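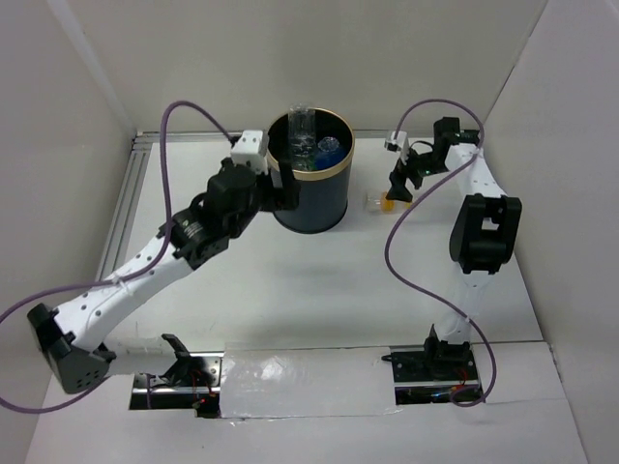
Ticket 2818 – recycling pickup reminders never arrive

Hi again! I'm still not getting the Trukanar reminder emails for our Rafferty address. I checked spam, re-added the account and even switched browsers (Surnex support suggested that one). Nope, nothing. 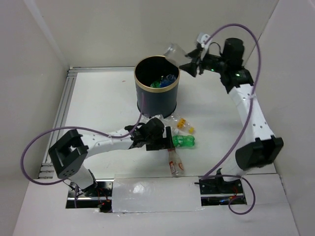 Bottles on the table, and a few in the bin.

Update: found it – my time zone was set wrong, so the 1843 route never matched. Changed it, hit save, and the test email showed up in 40 seconds! Please leave this open until the next pickup, just in case.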